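Introduction to Household Textiles
Handout 6: Reading a Care Label and Planning a Wash Test
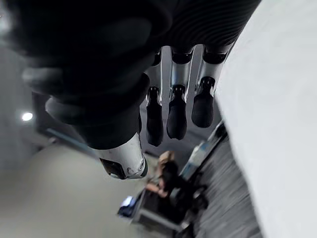
Last week we finished fiber types. You should now be able to tell a cellulose fiber (cotton, linen, rayon) from a protein fiber (wool, silk) and from the common synthetics. If you missed that session, borrow notes from someone and read the second chapter of the course reader before you start on this handout, which assumes it.

1. What a care label covers

A care label is an instruction from the maker of the garment. It tells you a treatment that should not harm the item in normal use. It does not say that other treatments will harm it. Many makers label cautiously, and a shirt marked for cold washing may do well at a higher temperature. You take that risk yourself, and a customer whose blouse has shrunk will not be interested in your reasoning.

The label applies to the whole article, including lining, buttons, thread and trim. A wool coat may have an outer fabric that could be washed by hand and an interlining that could not. When the label seems too strict for the fiber, look for the part that explains it.

2. The basic symbols

The wash tub stands for washing in water. A number inside it is the highest water temperature, in Celsius. Dots are used on some labels in place of the number. A hand in the tub means hand wash only. One bar under the tub means reduced agitation, and two bars mean very gentle agitation.

The triangle is for bleach. An empty triangle allows any bleach, and a triangle with two slanted lines allows oxygen bleach only.

The square is for drying. With a circle inside, it refers to a tumble dryer, and dots in the circle give the heat setting. A square with lines and no circle is natural drying: one horizontal line in the middle for flat, one vertical line for hanging.

The iron has one, two or three dots, from cool to hot.

The plain circle is professional cleaning. The letter inside is meant for the cleaner and names the kind of solvent or process.

A cross through any symbol means do not use that treatment. Students most often lose points by mixing up the crossed-out dryer with the crossed-out circle. Look for the square.

3. Shrinkage

There are two kinds, and they have different causes.

Relaxation shrinkage happens when fabric that was stretched during weaving, knitting or finishing goes back to its natural size. Water and movement let the yarns settle. Most of it takes place in the first few washes. Cotton knits are the usual case.

Felting shrinkage belongs to wool and other animal hair. The scales on the fibers catch on one another and the fabric gets smaller and thicker. Agitation drives it, helped along by heat and soap, and it can't be undone in any useful way. Blocking a felted sweater will gain you a little width — not the size it was.

To work out shrinkage as a percentage, subtract the length after washing from the length before, divide by the length before, and multiply by 100. Do lengthwise and crosswise separately. A mark set 24 cm apart that measures 23.4 cm afterward has shrunk 2.5 percent.

4. Wash test, to be done in pairs

Each pair gets one woven and one knitted sample. Mark the lengthwise direction with an arrow before you cut anything. Sew your marks with contrasting thread. Pen washes out, and last March two pairs had nothing left to measure.

Condition the samples flat on the bench overnight. Measure without pulling. Wash, dry flat, leave overnight again, and measure a second time. Write down the machine program, the detergent and the amount used. Record all readings to the nearest millimeter, including the ones that look wrong.

Pairs for the first round are Samonte and Lagman, and Macapagal and Cabrera. Everyone else will be on the list by the door.

5. Questions to prepare

Why might a cotton and polyester blend shrink less than pure cotton?

A silk scarf is labeled for professional cleaning only. What would you want to know about the dye before trying water?

How would you label a cotton dress with a wool collar?

Written answers are due with your test sheet. One page is enough.

T. Nørgaard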